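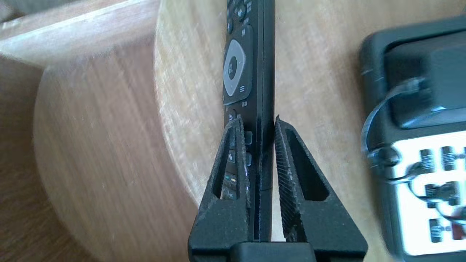
4.2 Remote controls in the living room

Remote controls were the item most often named when residents were asked what they had looked for in the past week. In the 97 homes visited in Skikville and Perkordale we recorded 139 remotes in regular use. Remotes kept in drawers with flat batteries, or belonging to a set no longer in the home, were left out of the count and are covered with other unused items in Section 4.5.

We sorted the places where remotes were kept into three groups: a fixed spot (a tray, a basket, a shelf), a loose spot (the couch, the coffee table, the floor near a chair), and no spot that the resident could name. Fixed spots were more common in homes with one adult. In homes with children the remote usually had a fixed spot that was used only at night, after the room had been tidied. Several residents described this as putting the remote "to bed", a phrase we had already met in the Kahsay interviews.

Color played a larger part than we had expected. Most of the remotes were black, and residents who lost them often tended to have dark upholstery. A black remote pushed down between two dark cushions shows only its narrow side, and few people could spot it from standing height. On a pale wood surface the same remote was found quickly. Two homes had put a strip of bright tape along the back, and both reported that it helped.

We also asked residents to point to the buttons they used on a normal evening. Figure 1 shows a layout with a light gray navigation ring, a back arrow beneath it, and rows of small rectangular buttons lower down. On remotes of this general type, residents pointed first to the ring and then to volume. Many could use both without looking. The small buttons were another matter. Blue, yellow and green markings like those in the figure were recognized by nearly everyone as "the colored ones", but few could say what any of them did on their own set. Mute was well known and often hard to find in a hurry, in particular where it sat among other buttons of the same size.

Handling affected where the remote ended up. Residents who used it mostly by touch kept it in the hand or on the armrest and let it slide from there. Those who had to look at the buttons tended to hold it up under a lamp, and then set it down on the nearest table – most often face up.

The Jarum checklist gives remotes a single line under "electronics, small". We think this is too coarse for living rooms with more than one device. In the 8 homes where three or more remotes were in use, residents treated them as a set when tidying, but went looking for them one at a time. The revised checklist in Appendix B records each remote separately, along with its color and the surface it was resting on.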